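# Gripper comparison, second progress report

Prepared for the Qureshi Fund, August 17, 2025

Thank you again for the patience you showed after our April report, which I know was mostly a list of things we were waiting for. The parts came, the bench is up, and I have a good deal more to tell you this time.
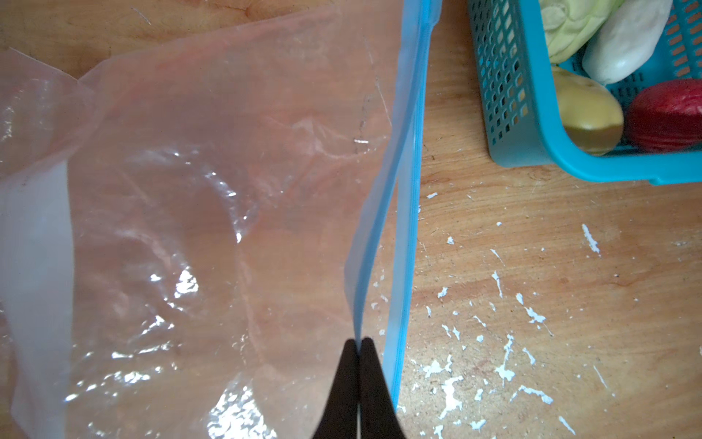

When we wrote the proposal we asked for money to compare two sets of gripper fingers on the small kitchen and pantry jobs that people with weak hands find tiresome, and bagging food was near the top of that list. I remember Rizwan Zaidi saying at our first meeting that the bags would take more of our time than everything else together, and he has been kind enough not to remind me of it more than once or twice a week. Thin plastic film is a miserable thing to pick up. It slides, it sticks to itself, and it shines so brightly under our lights that the wrist camera has trouble finding where the edge is. I would not give the task up for anything, though, as it has taught us more about the fingers than all the easy jobs put together.

## What we have been comparing

The first set is the Cernetti pair, which are stiff and narrow at the tips. The second is the Flesico pair, which are softer and wider and bend a little around whatever they close on. Both bolt onto the same arm and use the same wrist camera, so we can swap them in the middle of an afternoon and carry on with the same bag and the same toy vegetables. (We settled on toy food early. It keeps its shape from one week to the next, and it doesn't draw fruit flies.)

Each session has the same four parts:

- take hold of one edge of a zip-top bag lying on the table
- lift the edge and open the bag
- put a toy vegetable inside
- press the seal closed along its length

A person drives the arm by hand for all of it. You asked last time whether we had moved to having the arm work on its own, and the answer is still no. We would like to know which fingers are worth training with before we spend the computer time.

## How it has gone

We have finished 61 sessions since the last report, and I am very pleased with that number given how slowly we started. The narrow fingers are clearly better at the first part. They can get hold of a single edge of film where the softer pair tends to push it along the table, and once they have it they seldom let go. They are less good at the last part, because so small a tip presses only a tiny stretch of the seal at a time and the driver has to creep along it.

The softer pair are almost the other way around. Rizwan likes them for closing the seal, and he likes them a great deal for the vegetables — the round ones especially, which the stiff tips will sometimes squirt sideways across the table. Picking up the edge with them is another matter. He managed it in 9 sessions out of the ones he drove, and by his own account a few of those were luck.

I had hoped to send you a plain winner by now and I can't. What I can say is that if we had to choose tomorrow, I would take the narrow fingers and put up with the slow sealing, since a bag you can't pick up is a bag you can't fill. Rizwan would file that under "needs more sessions," and he may well be right.

## The camera

We lost more time to glare than to anything mechanical. The film throws back bright patches wherever it wrinkles, and the wrist camera looks straight down at them. We tried turning down the overhead lamps, which made the bag easier to see and everything else harder. Then we borrowed a cloth diffuser from the Sodby workshop downstairs and hung it over the bench, and that has been a real improvement, although bright spots still turn up when the film bunches. Using bags with a colored seal has helped the drivers too, as they have a line to aim for even when the rest of the plastic disappears into the wood.

We have also stopped using the smallest bags. The fingers hid too much of them from the camera, and the drivers were working half from memory.

## Money and parts

Spending is within the plan. The one item I want to mention is fingertips. The Flesico pads wear faster than we allowed for, and we have gone through 8 of them. I would like to move a little from the travel line to cover another set, and I'll send the form separately so that it doesn't get lost in this letter. The Cernetti tips show some polish on the inner faces but are otherwise as they came.

## What comes next

The next stretch of work is to have both pairs driven by people who didn't help set up the bench. Rizwan and I have grown used to the quirks of each set, and I worry that we have learned to be good at the fingers we each prefer. Two students have agreed to take turns, and we will give them the same written instructions and as little advice as we can bear to.

After that we want to try a mixed arrangement, with one narrow finger and one soft one on the same gripper. It may be a silly idea. The mounting holes line up, however, and it will cost us only an afternoon to find out.

You are very welcome to visit the bench whenever it suits you, and to have a go at the bag yourself. Please give us a little notice so we can have the arm warmed up and a fresh bag out.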